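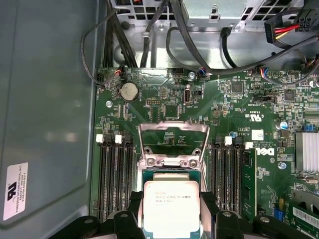

Xeon E5-1630V3 over the socket of a Dell board.

Replacing Thermal Compound in a Used Workstation

Secondhand workstations are usually sold with the thermal compound they left the factory with. After several years the compound dries out, the fan runs faster at idle, and the processor drops its clock under sustained load. Replacing it takes one evening. The steps below apply to single-socket towers with a screw-down heatsink.

Before opening the case

Record a baseline. Run a full-load test for 20 minutes and write down the peak core temperature, the fan speed and the temperature of the room. Without the room figure, a test done in August can't be compared with one done in winter.

Shut down, unplug the power cord, and hold the power button for several seconds to drain the supply. Wear a grounded wrist strap.

Removing the heatsink

1. Disconnect the fan lead at the board. Pull on the connector body, never on the wires.
2. Loosen the heatsink screws in a diagonal pattern, a half turn each, until all are free. They are captive on most models and will stay in the heatsink.
3. Twist the heatsink a few degrees each way before lifting. Old compound can hold hard enough to make a straight pull risky.
4. Set the heatsink down with its base facing up.

If it won't twist, don't pry with a screwdriver. Refit the screws, run the machine until it warms up, shut down, unplug it again and retry.

Cleaning

Use isopropyl alcohol, 90 percent or higher, on a lint-free cloth. Wipe from the outside of the heat spreader toward the center so that residue isn't pushed over the edge onto the substrate. Clean the heatsink base the same way. Blow dust out of the fins from the side opposite the fan, and hold the fan blades still while doing it.

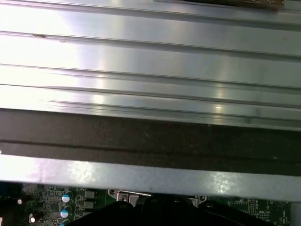

Hugo Palacios writes that on his Latbridge tower the alcohol left a gray film that only came off with a second cloth, and that his first reapplication ran 3 degrees hotter than the old paste until he cleaned both surfaces again. A film of that kind is leftover filler from the compound. Keep changing cloths until one comes away clean.

Applying new compound

Any non-conductive paste is suitable. Put a small amount in the center of the heat spreader and add two thin diagonal lines toward the corners. The wide heat spreaders on workstation processors are not well covered by a single dot. Don't spread it by hand; the heatsink pressure will do that.

If the processor has to come out, for instance to check the socket, release the retention levers in the order marked on the bracket.

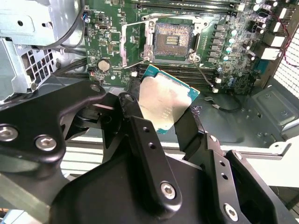

Hold the part by its edges and keep it level on the way back in. Match the corner mark on the substrate to the mark on the socket, lower it straight down, and let it seat under its own weight. Socket contacts bend easily and are hard to straighten.

Refitting

Lower the heatsink straight onto the processor. Start every screw by two turns before tightening any of them, then work diagonally until each one stops. Reconnect the fan lead before applying power.

Repeat the load test at a similar room temperature. If the peak is higher than the baseline, the usual causes are uneven screw tension or too little compound. In either case, remove the heatsink, clean both surfaces and apply fresh paste. Compound that has already been compressed shouldn't be reused.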